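Search this blog
Search

Cable sorting, part 2

2019-03-19

The back room has been cleared as far as the shelving. Last time I dealt with the mains leads, which were simple: anything without a fuse rating on the plug went in the bin, and the rest were coiled and tied. Signal cables take longer. They look alike from a metre away and most of ours were never labelled.

The method is the one Nomvula Jacobs used in the Govaten store. Each cable gets tested end to end, then measured, then tagged at both ends with its length in centimetres. I cut the tags from a roll of Trikov cloth tape. It grips well enough on rubber sheathing and badly on the shiny grey sort, so those have a paper tag under clear tape.
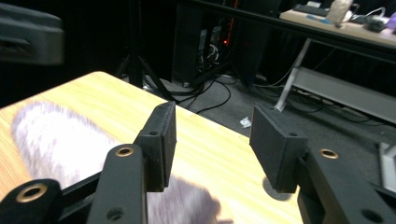
Measuring is the slow part. A cable pulled from a coil keeps its curve, and on the floor it is easy to be out by several centimetres. I do it on a table now. Ours has a pale wood top with fine streaky grain, so a tape measure laid along it can be read easily. The tape is marked up to 100. For longer cables I move along and add, which is tedious but accurate enough for a tag. One came out at 157, and I have no idea what it was made for.

Anything over 250 goes on the wall hooks, loosely wound and never folded. Shorter cables go in the flat drawers, sorted by connector and then by length. Gil-soo Shim thinks length should come first. I tried that in September and spent more time looking for the right plug than I saved.

Still to do: the adaptors, the box marked MacRitchie – mostly old phone chargers, I think – and the extension reels. The reels need unwinding fully before they can be checked.

Contact | Copyright 2019 | Back to top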